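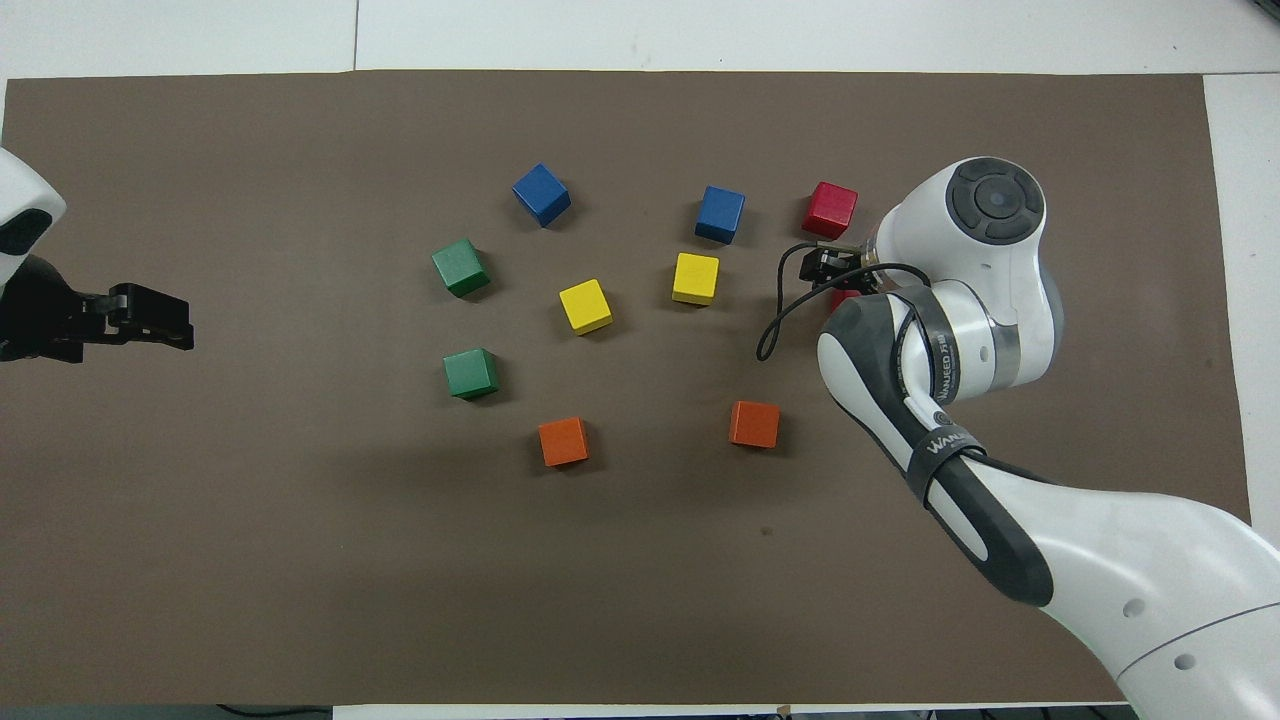 Cubes out on the brown mat, with an arm working from each side.

I get asked for storage tips and spice drawer tips, and this week you're getting sorting tips from a robotics lab, so bear with me! My friend Dorota Krawczyk works on a study called Drastier, where two arms learn to pick up colored cubes from people's demonstrations. I spent a Sunday afternoon there with a thermos and a notebook, and I came home and redid my button jar, my screw bin and half the junk drawer.

Their question was pretty simple. If you have a limited number of demonstrations to teach from, should you start every one with the blocks in the same tidy layout, or scatter them differently each time? They trained one version each way, 2000 demonstrations apiece, then tested both on layouts neither had seen. The tidy one finished 14 percent of its tries. The scattered one finished 66 percent. Same arms, same cubes, same table (I made her say it twice).

So, what I took home for my own bench:

Spread before you sort. Tip the jar out and push things apart until you can get two fingers around any one piece. Dorota says crowded pieces caused most of their missed grabs, and it's certainly where I drop screws.

Put down a plain mat. Mine is an old brown placemat, ironed, more or less. Small wrinkles don't bother me, but a busy pattern will swallow a button whole.

Use both hands, one side each. I used to reach across myself constantly. Now left takes left and right takes right, and whatever sits in the middle goes to whichever hand is free.

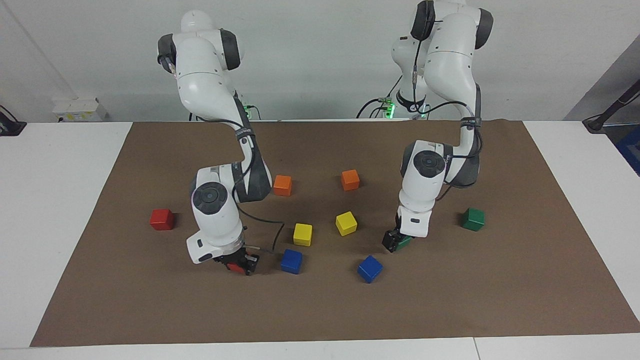
Both grippers down, a red piece in one and a dark green one in the other.

Mix it up when you're teaching kids. My nephew could put the measuring cups away perfectly as long as I lined them up first, and then he was lost when they came out of the dishwasher in a heap. We practice with the heap now, a new one each time, and he's so much quicker!

Keep your first batch small. I do up to 2 handfuls of screws at once and then clear the mat.

One caution from Dorota: these results are for cubes, all much the same size. She hasn't tried the same comparison with odd shapes yet, so I can't promise you anything for cookie cutters. I'm doing mine next weekend and will add a note under the drawer divider post.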